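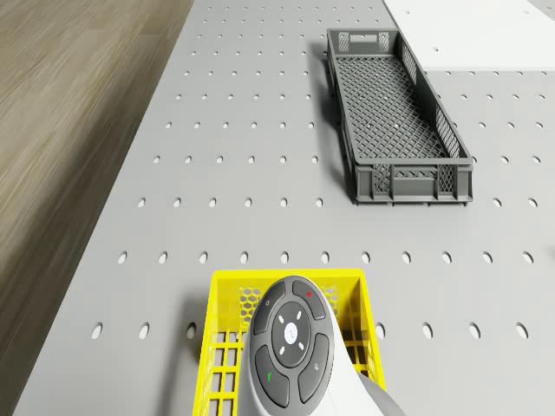

Marek Šimek, maintainer
Last updated Thursday, July 22, 2021

Gastcombe Recipe Cards, release 2

Welcome, and thank you for stopping by. This is the data card for a collection of handwritten recipe cards, typed out line by line, that came to me in shoeboxes from the town of Gastcombe and from a good many kitchens within driving distance of it. I have tried to put down everything you'd want to know before you use the files, and probably a few things you wouldn't. Please skip ahead as you like.

What's in the download

cards.csv – one row per card, 3,000 rows
ingredients.csv – one row per ingredient line, linked by card_id
cooks.csv – initials only, with the decade the cook was most active if the family could tell me
notes.txt – odds and ends written on the backs of cards

Of the 3,000 cards, 2,096 are in a hand I could read from top to bottom. The rest have at least one word marked [unclear]. Please leave those marks in if you pass the data along. I got rid of a batch of them by guessing in the first release, and I have regretted it ever since (it was "mace" and I had put "rice," which makes for a very strange pound cake).

Fields in cards.csv

card_id: a number, in the order the shoeboxes were opened, which has no meaning beyond that.
title: as written, misspellings and all. There are nine ways to spell rhubarb in here and I love every one of them.
course: my own call. Gelatin salads are filed under "salad" when they hold a vegetable and "dessert" when they don't, and I know some of you will want to argue.
oven: the temperature if given. Lots of cards say "quick oven" or "slow oven" and I kept the words as they stood.
yield: mostly blank. Cooks knew how many people were coming.
credit: the "from Aunt so-and-so" line, cut down to initials.
stains: yes or no. A stained card was a used card, or so I like to think, and it has turned out to be the column people write to me about the most.

Measures

Nothing has been converted. A teacup is a teacup and "butter the size of an egg" is just that. If you need grams, the Cotari conversion script in the tools folder will make a try at it, and it writes its answers to a new column so the old words stay put. It handles cups and spoons well. It gives up on "a nickel's worth of yeast," and so did I.

Where the cards came from

I put up a notice in March asking for the loan of any old cards, and expected maybe a dozen. The boxes kept coming for weeks. All of them have gone home again, with a printed copy for each family. A single family gave 1,173 of the cards, so please be careful before you say anything about what Gastcombe as a whole liked to eat. That family liked dates. You will find dates in the meat loaf. 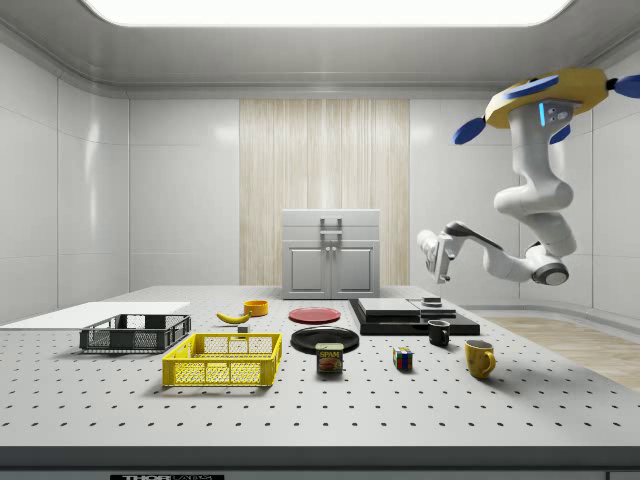

One early user of the files wrote in to say that the big family's cards ought to be kept in a separate file altogether, and that leaving them mixed in had thrown off a whole afternoon's worth of charts about dried fruit. I took the point and added a column called box_group, so you can drop them with one filter. I didn't split the file, as there are cards by neighbors tucked in among theirs and I'd hate to see those go missing.

Known problems

Duplicates are not marked. The same lemon bars show up again and again, copied from one cook to the next, and the small changes along the way are half the fun, so I left them all.

Canning and pickling cards are typed out as they were written. Some of the methods are not safe by today's rules. Please don't put up beans from this file.

Newspaper clippings glued to cards were left out, along with anything printed on a package.

Use and credit

Free to use, share, and cook from. If you publish something, please name the collection as Gastcombe Recipe Cards and say which release you used. Corrections are very welcome. Give me the card_id and the line, and tell me what you think it says. If you've baked it, tell me how it came out, too.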